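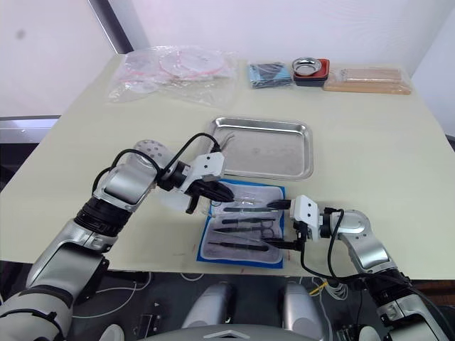
Writing for a Shared Series: Giving a Character a Power
June 5, 2020
By Marisol Rosenthal

Last time we finished the pitch sheets for Greenwood, and I loved reading them. There is a lighthouse keeper in there who can hear through stone, and I have been thinking about her all week! Today we take those pitches and start building the power properly, so bring your sheet and something to scribble with.

Start with the limit

Most first drafts tell me what a character can do. Fewer tell me where it stops, and the stopping point is where your scenes come from. Take Bedis, our old class example. She moves metal. Fine, so do plenty of characters. But she can only move metal she has touched that day, and suddenly she walks into every room with her hand out, brushing door handles and railings. You learn something about her before she has said a word.

Write your limit as one plain sentence. If you need a second sentence to explain the first, the limit is probably two limits fighting each other (very common, very fixable). Some kinds to try:

Range. How far away does it work, and does she know exactly how far?
Cost. What hurts afterward, and for how long?
Trigger. What has to be true before it works at all?
Memory. Does he have to have seen it, touched it, learned its name?

Benito Bravo's draft from the December group had a character who could stop any fall as long as he was falling too. I still think that's one of the best limits anyone has written for this course. You get the rooftop scene for free.

Powers in a team

A shared series has several writers, and each of you is going to want your own character to save the day. Lovely. Now put seven of those characters in one room and try to write a locked door. Somebody melts it, somebody walks through it, somebody asks it nicely, and the episode is over.

So before a character joins the main cast, we check them against everyone already there. Shaohua Meng made us a grid for this, with the cast down the side and ordinary obstacles along the top: a wall, a crowd, a liar, deep water, a long distance. Mark who can handle what. If your new character fills in a column that is already full, look for the blank ones. In the current grid, no one can deal with a liar. Please, someone, write me a character for that column!

Overlap is allowed when the two characters would do it differently. Jernness and Bastular can both get across a river. Jernness freezes it and leaves a bridge anyone can follow her over. Bastular jumps, alone, and then has to wait. Those are two different stories — keep both.
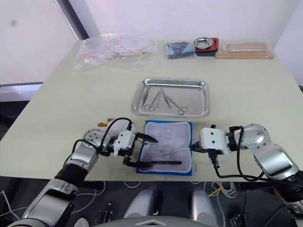 Handing a character over

In Greenwood, other people will write your character. This is the scary part and also the most fun. Your handover page should give them enough to get the voice right without calling you every evening. Keep it under 1000 words and include:

The power and its limit, one sentence each
Two things the character would never do
A short stretch of dialogue, 9 lines or so, with at least one other cast member
One open question you are happy for another writer to answer

That last item matters more than it looks. Amos Alcantara left open where his character got her scar, and three different writers have circled it since. He has no idea what the answer will be, and he's delighted.

For next session

Read chapter 22 of the course reader, the one on retconning. Fill in your row on the grid. Then swap handover pages with a partner and write a single page in which their character fails at something small, like parking a car or returning a sweater. Barrett Brannigan is collecting the finished pages, so send them to him and copy me.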